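Chapter 4
Keeping House: How Ordinary Rooms Came to Be Cared For

If you have ever lost a glove and found it months later under a chair you sit in every single day, you already know a good deal about the subject of this chapter. Rooms fill up. They fill up slowly and without asking us, and the work of setting them right again is so old and so familiar that most history books step over it on the way to something grander. I would like us to stay a while with the broom and the bucket, because I think they have a great deal to tell us about how people have lived.

In the last chapter we looked at how houses were built, and we left the town of Esbridge with its narrow streets and its new brick fronts. Now we go indoors. The oldest household record we have from the town is a rent roll of 1211, and tucked in among the sums of money is a small payment in rushes, which were cut from the riverbank and spread over the floor. A tenant could pay part of what was owed in something to walk on! Fresh rushes went down over the old ones, and the whole thick mat was cleared out when it could be borne no longer, which in some houses was up to 2 years. 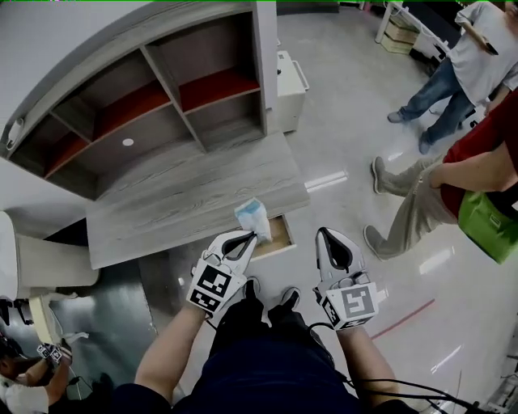

Floors changed first, and habits followed along behind them. Once a family had boards or tile underfoot, dirt could be seen, and once it could be seen it had to be dealt with. Sweeping became a daily job, usually done early in the morning before the fire was built up. At Quezada, a farm settlement we will visit several times in this book, the kitchen accounts begin to list brooms as a regular purchase at just the time the stone floor was laid. Before that there are none at all (or none that anyone bothered to write down, and it is wise to keep that possibility in mind whenever a record falls silent).

Then there is the matter of cloth. Rags were not trash in these houses. A worn sheet became towels, the towels became dusters, and the dusters were cut down once more for polishing or for stopping up a drafty window - and even then the ragman would give a small coin for what was left. When you read the inventory from the Mikside boarding house later in this chapter, look at how carefully the old linen is sorted, and compare it with how quickly the writer hurries past the chairs.

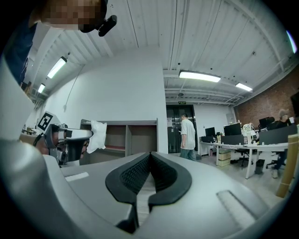
Paper changed that long chain of uses more than soap did. Cheap paper goods let a household use a thing once and throw it away, and for people raised on saving every scrap this took some getting used to. One housekeeping pamphlet, printed in Mikside and 60 pages long, spends nearly a quarter of its length persuading the reader that it is not wasteful to do so. I find it a rather touching piece of writing, and you will have a chance to read part of it for yourself.

Before you go on to the first section, take a walk through the room where you do most of your living. Notice which things have a proper place and which ones only have a usual place. Write down the last time each was moved, if you can remember, and keep your notes handy, as we will come back to them when we reach the Quezada accounts.

Words to know in this chapter: rushes, rent roll, inventory, linen, ragman, household account.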